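Metering the flat, part two: standby loads

The first part of this covered the fridge and the immersion heater, which between them make up most of the bill. This part covers everything else, and in particular what the flat draws when I am asleep. I had assumed the answer was very little. The smart meter's in-home display disagreed, but its lowest step is too coarse to be of use, so I bought a plug-in meter and worked through the sockets one at a time.

The meter is a Hastero, the older type with the grey buttons. It reads to a tenth of a watt and keeps a running total in kilowatt hours until it is unplugged or its memory cell dies. Mine arrived with a dead cell, which meant the total went back to zero whenever I moved it. I replaced the cell and started again, having lost the first two nights of readings.

The method was dull. Each appliance was left on the meter from ten in the evening until seven in the morning, switched off at its own controls but live at the wall. I wrote down the total, divided by nine and multiplied up for the year. Spot readings are quicker but I don't trust them for anything with a switching supply. The Gornelov amplifier shows 4 watts for a few minutes after being turned off and then settles at 11, and I still have no explanation for this.

The amplifier was the worst single item. Over a year it comes to a little under 100 kilowatt hours for doing nothing. The manual gives a standby figure of under one watt, but this applies only with the network module disabled, and the setting is four menus down and comes back on after a firmware update. It now has a switched socket.

The router draws 9 watts and has to stay on. The Plevuna television was better than I expected at 0.4 watts, provided the quick start option is turned off. With quick start on it sat at 16. I timed the difference in start-up and it was six seconds.

Kitchen appliances were mixed. Anything with a mechanical timer draws nothing when off, as you would expect, there being no circuit left to feed. Anything with a clock draws between one and three watts. The microwave takes 2.6 watts to show the time, which is wrong in any case because I have never set it since the March clock change.
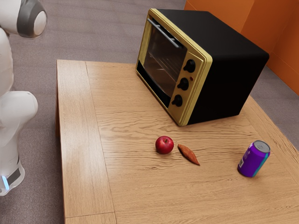
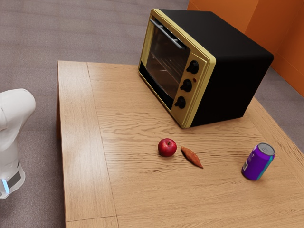
The other thing worth checking is the extension leads. A plain lead uses nothing measurable. The surge-protected one behind the desk, a McKinnon with a neon in every switch, took 1.3 watts with nothing plugged into it. I had used it for years as the means of saving power on the other devices. It saved more than it used, but I have swapped it for a plain one and moved the surge protection to the single socket that feeds the computer.

Phone chargers, which get most of the blame in newspaper articles, did not register. I left three of them in a lead overnight and the total did not move from zero. The true figure will be above that, but the meter cannot resolve it and I am not going to buy a better meter to find out. The laptop supply took 0.3 watts with the laptop disconnected.

Added together, the standby loads came to 319 kilowatt hours a year before I changed anything, including the router. The whole flat used 1,212 kilowatt hours in the twelve months to February with the immersion heater left out, so a little over a quarter of that was going on equipment that was either switched off or waiting. I had guessed at five per cent.

After the changes the projected total is 923. This is a bigger drop than the standby figures alone can explain, and I put the rest down to the new door seal on the fridge, which went in at the start of the same month. I should have left a gap between the two jobs and did not. Anyone repeating this should change one thing at a time and wait for a full billing period.

Two errors to note in the earlier post. I gave the fridge's compressor draw as 58 watts and it should have been 85; the digits were the right way round in my notebook. I also said the immersion thermostat was set to 65 degrees. It is set to 60, and the dial reads high.

Part three will deal with the storage heater in the hall, once I have found a way of metering something that is wired straight into the wall. A clamp meter is the obvious answer but there is not enough slack in the cable to separate the conductors safely, and I would like to look at the consumer unit first.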